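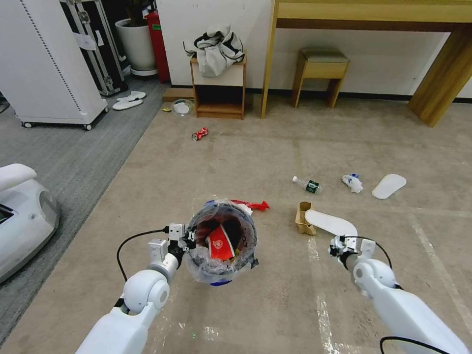 Figure 7.1 Two arms, one lined bin, and a floor with litter still on it.

Chapter 7: When the Grip Lets Go

I used to think a dropped cup was no big deal. Then I read the Brullis fault log -- 2947 pickups, and up to 75 of them marked "done" with the gripper closed on air!
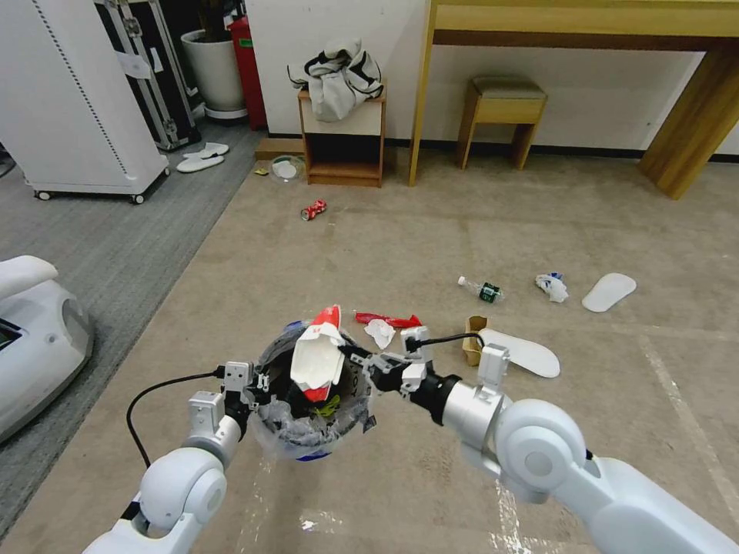
A false "done" is the fault I want you to worry about most in this chapter. The Prarnen controller we'll study only checked that the fingers had stopped moving. Crushed paper, like the red and white container at the right gripper's fingertips, gives way when you squeeze it, so finger position alone tells you very little. We'll start with the force readings, then move on to the stop button.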